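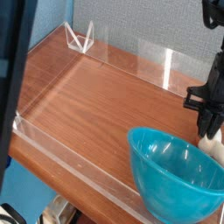

The back bedroom was the one everybody in the house avoided from November on, according to Hedvig Nyberg, and a new space heater every other year never changed that. "We kept buying heat and it kept going out under the door," Nyberg said.

SKENDPORT, Wednesday, October 5, 2022 – Urkley, the maker of weatherstripping and door seals, today opened sign-ups for its winter Draft Check program in Skendport and Hinby. The program gives households a free home visit, a written list of where cold air is getting in, and a starter kit of seals to close the worst gaps.

Urkley will make 300 visits in the two towns this season. Renters and owners can both apply. Renters do not need a landlord's permission for the visit, but they do need it before any seal that uses screws or nails goes up.

Last winter's program ran in Skendport only. Urkley received 691 requests and recorded 2846 separate drafts in the homes it visited. The most common trouble spot was the bottom of the front door, followed by attic hatches and the gap where a window air conditioner had been left in place after summer. Electrical outlets on outside walls also came up often, mostly in older houses.

A visit takes less than two hours. The technician closes the windows, turns on the kitchen and bathroom fans, and goes room to room with a smoke pencil, marking each leak with removable tape. The household keeps the list and can do the work in any order.

Kits contain door sweep, foam tape, outlet gaskets and rope caulk, all cut or portioned for the home after the visit. The door sweep is from the company's Yang line, which comes in three colors and fits doors up to 36 inches wide. Wider doors and double doors are not covered by the kit, though the technician will still check them.

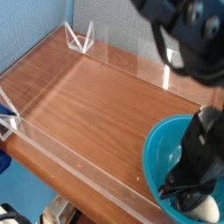

How to Sign Up

Requests can be made on the Urkley website or by mail with the card available at Skendport and Hinby hardware stores. Include a daytime phone number and the type of home – house, apartment or mobile home. Visits are booked in the order requests come in, and each household will get a call within 7 business days.

Homes visited last winter are not eligible for a second visit but may ask for replacement foam tape at no charge.

About Urkley

Urkley makes weatherstripping, door sweeps and window seals for homes and small businesses. Its products are sold in hardware stores and through its website. The company is based in Skendport and has a warehouse in Hinby.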